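Closau Dice Cup Set

A small tabletop set from Bratu: one plain paper cup and four dice, three blue and one red. It covers most shake-and-roll games and packs into a coat pocket or a desk drawer.

The cup is unprinted kraft paper with a rolled rim, so you can write names or a running score on the side. It tapers toward the base and stacks inside other cups of the same size. Paper is quieter than a leather or plastic shaker, which helps in a shared office or late in the evening.

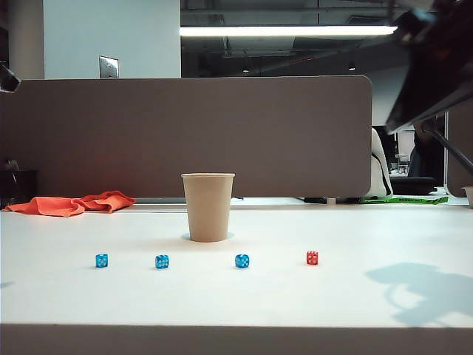

Closau set: paper cup, three blue dice, one red die.

The blue dice are translucent with white pips. The red one also has white pips and works as the odd die out – use it as the bonus, the penalty or the tie-breaker, depending on the game. A folded rule sheet comes with every set and explains 7 games, from a quick two-player race to a longer scoring game called Prarnari. The rules were written by Sânziana Mihăilă and tested at the Vukutthorpe games evening.

What you get
1 paper cup
3 blue dice
1 red die
1 rule sheet

Care
Keep the cup dry. Wipe the dice with a soft cloth and skip household cleaners, which can dull the surface. A cup lasts for roughly 50 games before the rim starts to soften. Replacement cups are sold in packs of 4.

Ordering
Sets ship from our Vukutthorpe store. Orders for December should be in by the end of November. For school or club orders, write to Lăcrămioara Stoica at the store desk and say how many sets you need. Dice are small parts and are not suitable for children under three.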